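Does more demos beat more variety for a cabinet policy?
Asked Feb 23, 2023

Hi all! I'm training an imitation policy on hand-held gripper demos, opening and closing cabinet doors and putting small things on shelves. My first batch was 200 demos, all on one cabinet, and it did great on that cabinet and fell apart everywhere else. So my plan is to go up to 3,000 on the same one before I touch anything new. My labmate says that's a waste of a month.
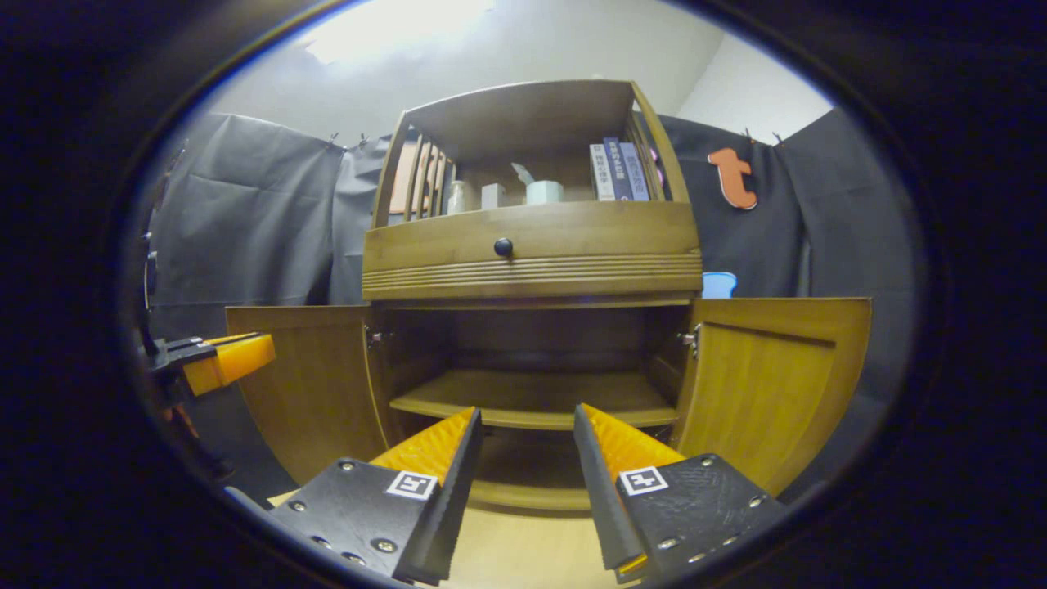 We record two-handed, and the policy gets the wrist views plus the gripper width, no depth. Has anybody compared the two for real? I have one test cabinet the policy has never seen (we call it Nisden) and it fails there mostly at the grasp, it closes a little short of the knob and then just keeps pulling on air.

2 answers

Margit Ekström
Your labmate is right, sorry! We did this in September on a project called Jatau. One run had 3,000 demos on a single cabinet, the other had 269 spread over a bunch of them, with different knobs and door shapes and heights off the floor. On unseen cabinets the small mixed set won easily, and on the original cabinet the big set was only a hair better (I had to squint at the plot). Move the cabinet between takes too, and swap the backdrop if you use one.

Closing short sounds like something else to me though. Check your latency matching before you record anything. Ours was off between the camera and the width reading and it looked just like what you describe.

stellanum_fan
had the same thing, bigger batch size fixed it for me. or maybe it was the new fingers, I changed both the same day

Comment from asker: ok checking latency tonight, thanks Margit!!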